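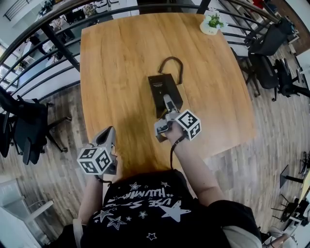 *Upper-level table, mid-morning. Hand-held grippers in use on a small black item with a coiled cord.*

**February, 7:40 a.m.**

Arrived before the others and used the quiet to read the notice that went out to all staff last night. It confirms that the returns bench at Drultent will move to partial automation in stages, starting with small electrical items, and that the recording of hand work upstairs will continue until the list of items is finished. The list now stands at 463 entries. I was asked in January to keep a daily record of how the change affects the people on my team, and I intend to keep it plainly, including on days when there is little to report.

Two corrections to yesterday's entry. The training hours for the bench staff are to be charged to the Gasser account, and the spare labels are in the tall cabinet by the stairs.

**10:15 a.m.**

Recording is under way at the upstairs table. The work is the same work the bench has always done: take hold of the item, turn it if required, set it down where the next person can reach it. Carrying it out with a gripper in each hand is another matter. A person who has sorted returns for years will reach with the fingertips and correct the grip without thinking. With the grippers the correction has to be made from the wrist and elbow, and it is slower.

Items with cords remain the hardest group. The body of a small black unit can be taken up cleanly while the cord goes its own way, and the staff have differing opinions on whether the cord should be dealt with first. Maya Farah has asked that each person follow their own habit for now, on the grounds that a single approved method would leave the machine with a narrow set of examples. I have noted her instruction in the shift book so that the afternoon group receives the same message.

The bench staff asked me to find out who will review the recordings and whether speed is being measured against individual names. I put both points to Maya in writing. Her answer, received within the hour, was that the recordings are reviewed by her group at Fidex, that they are filed by item number, and that no personal rates are kept. I read this aloud at the break. There was some relief — and one request that the same answer be given on paper, which I consider fair. I have sent for it.

**1:30 p.m.**

Meeting with Gil-soo Maeng regarding staffing. He has managed this floor through the last two changes of system, and he did not offer assurances he could not support. His position, as I understood it, is as follows:

- No bench position will be removed during the first stage.
- Two positions left open since the fall will not be filled.
- Staff who take part in recording will be offered the operator course before it is opened to other departments.
- The course runs 27 hours and will be held in paid time.

I raised the second point with him at some length. To leave a position empty is still a reduction, and the people who have been covering that work since the fall are entitled to have it described as one. He agreed to change the wording before the notice is posted downstairs. I am recording his agreement here with the intention of checking the posted version.

I also raised the matter of grade. An operator who watches the line, clears a stopped arm and decides what to do with an item the system does not recognize is exercising more judgment than the present bench grade allows for. Gil-soo did not disagree. The grade is set above him, and he will forward my note with his own attached.

**3:50 p.m.**

Spent an hour at the bench itself, which I have done too seldom this month. The talk there has changed. People used to complain about the cartons from Lako, which arrive with too much tape, and they still do, but more of the conversation now concerns the machine: what it will pick up, what it will drop, whether it will be given the taped cartons too. I was asked directly whether I would want the operator job myself. I said that I would take the course. I had not decided that before I said it.

One of the longer-serving staff told me that after a session upstairs she had begun to notice her own hands at work, and that she did not entirely like it. She had always considered the job simple. Having been asked to do it slowly, with tools, she now thinks it was never as simple as the grade sheet said. I asked if I might pass this on without her name, and she gave permission. It belongs in the note on grading and I have added it there.

Wrist strain was mentioned by 5 people. I have asked that sessions with the grippers be limited to a half hour, with a change of task in between, and that the limit apply from tomorrow's early shift. Maya accepted this at once and will adjust the schedule. The count for the day will fall somewhat as a result.

**5:25 p.m.**

Closing figures: 57 items recorded, four set aside to be repeated. The written answer on personal rates has arrived and a copy is on the board beside the time clock. The revised staffing notice has not. I will ask for it first thing.

Chairs upstairs to be put back along the railing before the early shift. Order more blank labels.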